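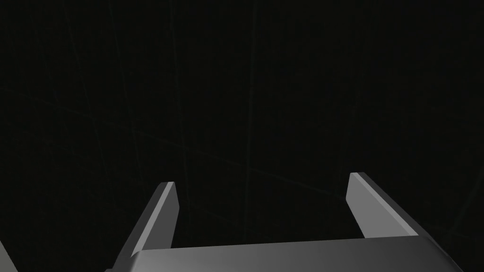

Vista simulada de la pinza, en gris liso sobre fondo oscuro.

nurkow-diario: entradas de un blog personal sobre recuperación y descanso

Versión 3. Última revisión: miércoles, 1 de mayo.

Contenido

Este repositorio guarda las entradas de mi blog, que estuvo alojado en Tivport hasta que el servicio cambió sus condiciones. Escribí casi todo durante una larga convalecencia y español no es mi primera lengua, por eso he dejado algunos errores como estaban. El conjunto tiene 945 entradas y 2414 comentarios de lectores que me dieron su permiso por escrito.

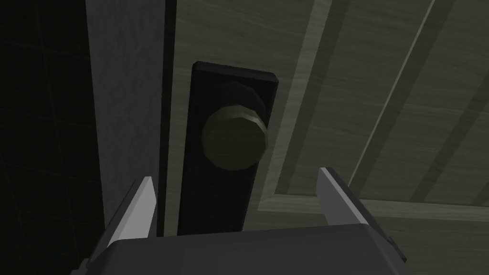
Cada entrada es un archivo de texto en UTF-8, con título, mes y etiquetas en las primeras líneas. Las etiquetas son 26 y las puse a mano: sueño, dolor, trabajo, familia, paseos, etcétera. Algunas entradas antiguas llevan solamente una. En la carpeta "pausas" están los avisos cortos que publicaba cuando no tenía fuerzas para escribir más.

Preparación

Exporté los textos con Gebreyes y después corregí los acentos que se habían perdido. Los nombres de médicos y de clínicas están sustituidos por iniciales falsas. Los comentarios repetidos fueron eliminados.
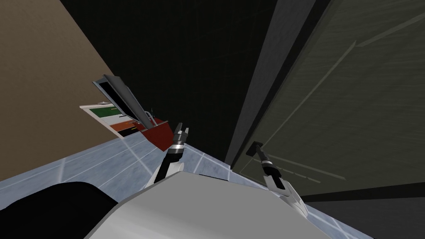
Las entradas de mayo están incompletas: una copia de Bostau se dañó y no pude recuperar los borradores. Si alguien guardó una página de ese mes, le agradezco que me escriba.

Uso

Se permite leer, citar y estudiar los textos con mención del repositorio. No se deben usar como consejo médico. Para retirar un comentario propio, basta abrir una incidencia con el título de la entrada.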